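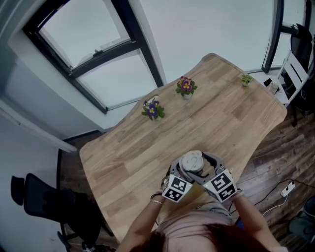

## Ticket: festival gallery shows the wrong captions, and sometimes the wrong band

**Opened by:** Yolotzin Escobedo, photo desk
**Site:** Tanulholm Festival live gallery
**Priority:** High (changed from Low by the reporter, then from Urgent by me)
**Status:** Closed, under protest

**Reported, Monday, 9:10 am**

Captions on the Tanulholm gallery are off by one from the fourth photo onward. The drummer from Furar is captioned as "crowd enjoying noodles." The noodles are captioned as Furar. Their manager has seen it and is being very calm in a way I don't like.

Photo credits are fine. Only captions move.

**9:40 am**

Confirmed on desktop. On my phone the captions are correct for 3 photos, then wrong, then correct again if I swipe backward. Asked Yolotzin whether anything had changed in the gallery since the weekend. Answer: "No."

**10:05 am**

Change log shows 2 photos deleted and one added on Sunday night, by Yolotzin. Asked again. Answer: "Oh, those."

The deleted ones were near-identical shots of the Hinojosa singer mid-jump, pulled at the label's request. Fair enough. The gallery tool (Kistden, the old version, which we are still on for reasons that predate me) keeps captions in a separate list from the pictures. Delete a picture from the grid view and its caption stays behind, like a guest who hasn't noticed the party moved.

**10:30 am - tried so far**

- Cleared the site cache. No change.
- Cleared it again, with feeling. No change.
- Re-saved the gallery. All captions vanished, then came back in the same wrong order.
- Dragged one photo out and back in. It now has two captions, both about noodles.

**11:15 am**

Wrote to Kistden support. They suggested upgrading. They suggested it in June too.

**11:50 am, comment from Yolotzin**

Can we just take captions off for now? The Furar shot is on the front page and people are leaving comments about the noodles. Some of them are pretty good, but still.

**12:00 pm**

Captions hidden on the front page only. The full gallery keeps them, wrong, while I work on it.

**1:35 pm - fix**

Exported the caption list as a spreadsheet. It holds 4 entries with no photo attached: the two deleted jumps, plus a pair left over from the sound check that must have been sitting there quietly, doing no harm, at the bottom. Removed all of them, matched the rest to file names by hand, and imported the list again.

First import failed. Kistden won't accept a caption file over 3000 characters, and says so by showing a blank page. Split it in half and both halves went through.

**2:20 pm**

Checked every photo on desktop and phone, swiping in both directions. Furar is Furar. Noodles are noodles. Front page captions are back on.

**2:45 pm, comment from Yolotzin**

Looks right, thank you. Manager is happy. One more thing, the label now wants one of the jump photos back.

**2:50 pm**

Please add it from the list view, at the end, and write the caption there. Don't use the grid. Closing this one - if it slips again, open a new ticket and tell me what was deleted in the first line.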